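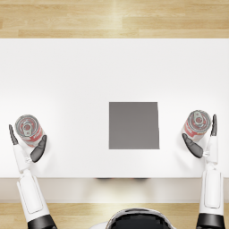 4.2 Umwegshandel und die These vom verbindenden Markt

16. November | Arbeitspapier der Projektgruppe Flokine
60 mal geteilt | 2 Kommentare

In der Literatur zum Handel zwischen politisch verfeindeten Nachbarn hält sich die Annahme, Kaufleute fänden auch dort zueinander, wo Regierungen nicht miteinander sprechen. Gestützt wird sie meist auf zwei Beobachtungen: Die gemeldeten Ausfuhren in benachbarte Drittstaaten steigen, sobald der direkte Weg gesperrt ist, und Unternehmer berichten in Interviews gern von alten Verbindungen, die jede Krise überstanden hätten. Beides mag stimmen. Ob daraus folgt, was gewöhnlich daraus gefolgert wird, darf man bezweifeln. Ein Anstieg der Ausfuhren nach einem Transithafen sagt zunächst nur, dass mehr Ware dort gemeldet wurde. Wohin sie weiterging, ob sie vor Ort verbraucht oder ein zweites Mal verbucht wurde, steht in der Statistik des Absenderlandes nicht.

Für die vorliegende Auswertung wurden 1317 Zollanmeldungen herangezogen, die über das Freilager Pestik abgewickelt worden sind. Der Bestand hat Schwächen, die wir nicht kleinreden wollen. Sendungen mit einem Warenwert unter 3000 Euro fehlen ganz, weil sie im vereinfachten Verfahren laufen, und bei der Angabe des Bestimmungslandes verlassen sich die Spediteure erkennbar auf Vorlagen. So führt die Spedition Liltidier über Monate dieselbe Empfängeranschrift, obwohl Warenart und Gewicht von Sendung zu Sendung stark schwanken. Wer aus solchen Angaben bilaterale Handelsströme errechnet, erhält ein Ergebnis mit Nachkommastellen, dessen Grundlage ein nicht geändertes Formularfeld sein kann. 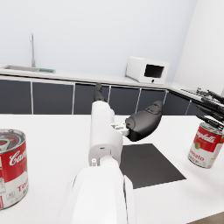 Abb. 3: Weißer Roboterarm mit schwarzem Greiferfinger, am linken Rand eine Suppendose.

Zu prüfen war zunächst die Doppelzählung. Eine Partie, die im Freilager den Eigentümer wechselt, erscheint im ungünstigen Fall als Einfuhr, als Lagerumsatz und als Wiederausfuhr. Der Großhändler Teixeira, der den größten Teil der Lebensmittelsendungen in unserem Bestand verantwortet, meldet Eigentumswechsel vorbildlich, und gerade deshalb wirkt sein Geschäft in der Rohstatistik größer, als es ist. Bereinigt man die Anmeldungen um Partien mit gleicher Chargennummer, schrumpft der scheinbare Zuwachs im September deutlich. Ein Rest bleibt. Er lässt sich mit echter Umleitung erklären, ebenso gut aber mit Lageraufbau vor einer angekündigten Gebührenerhöhung, und die Daten erlauben keine Entscheidung zwischen beiden Lesarten. Das hat frühere Arbeiten nicht daran gehindert, eine zu treffen.

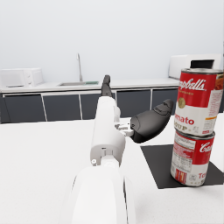

Schwieriger noch als die Doppelzählung ist die Frage der Warenherkunft. Das Ursprungsland wird nach der letzten wesentlichen Bearbeitung bestimmt, und was wesentlich ist, legen die Beteiligten nach Interessenlage aus. Bei Konserven wird das besonders deutlich: Gestapelten Dosen wie denen rechts vom Arm sieht man nicht an, in welchem Land der Inhalt gewachsen, in welchem er gekocht und in welchem das Etikett aufgebracht wurde. In den Papieren steht dann ein einziges Land. Für die Verzollung genügt das. Für die Behauptung, zwei Volkswirtschaften seien trotz geschlossener Grenze eng verflochten, genügt es nicht, denn der Vorleistungsanteil kann beliebig hoch oder verschwindend gering sein.

Verteidiger der Verflechtungsthese wenden ein, die Unschärfe wirke in beide Richtungen, der verdeckte Handel werde also eher unterschätzt. Das Argument ist beliebt und kaum zu widerlegen, was man ihm nicht als Stärke auslegen sollte. Wenn fehlende Belege für den Umfang des Handels sprechen und vorhandene ebenfalls, ist keine Beobachtung mehr denkbar, die der These schaden könnte. Wir haben daher

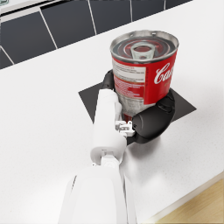
nur solche Sendungen als Umwegshandel gewertet, für die ein Frachtpapier des Weitertransports vorliegt und deren Gewicht mit der ursprünglichen Anmeldung übereinstimmt. Das Kriterium ist streng. Es schließt vermutlich auch Fälle aus, in denen tatsächlich über die Grenze geliefert wurde, etwa bei geteilten Partien. Gegen eine Lockerung spricht, dass schon eine kleine Toleranz beim Gewicht die Zahl der Treffer sprunghaft erhöht und man dann überwiegend zufällige Übereinstimmungen zählt.

Unberührt bleibt von alledem die Frage, ob Handel, wo er nachweisbar stattfindet, politisch etwas bewirkt. Die Zollanmeldungen geben darüber keine Auskunft, und die Interviews, auf die sich die optimistischere Literatur stützt, wurden fast durchweg mit Unternehmern geführt, die von offenen Grenzen profitieren würden. Abschnitt 4.3 behandelt die Frachtraten.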